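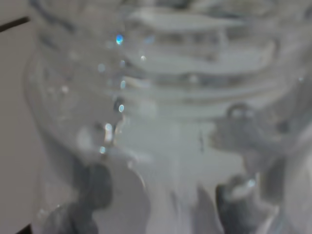
July, 10.40. Started on the glass from the Dimitriou shelf, the pieces Leidy wants sorted before the cupboard is repainted. Plan is to wash, check for chips and put back by type, with the doubtful ones kept apart for Azra. The ribbed clear one is the slowest so far. The ridges run across it in a stack, much like the rings on a bottle neck, and a cloth just skates over the top of them. Used the soft nail brush along each groove, then a rinse. Light catches on the curves in little spots, so I went over it with a fingertip as well in case I was taking a nick for a glint.

Washing-up liquid only, no soda. Edin's note from last time says soda left a bloom on the Jollard tumblers and I don't want to repeat that.

Soak is 30 minutes in the plastic tub, tea towel on the bottom. Don't stack anything in there.

Label 663 has come off whatever it was on. Found it loose in the box. Lumturie may have the old list. 791 is still stuck down but the ink has run, rewrite in pencil.

11.55. Out of lint-free cloths. Ita has ordered more from Keda, 42 to a pack. Kitchen roll leaves fluff in the grooves, so drying upside down on the rack until they come.

To do: shelf liner, measure the top shelf again.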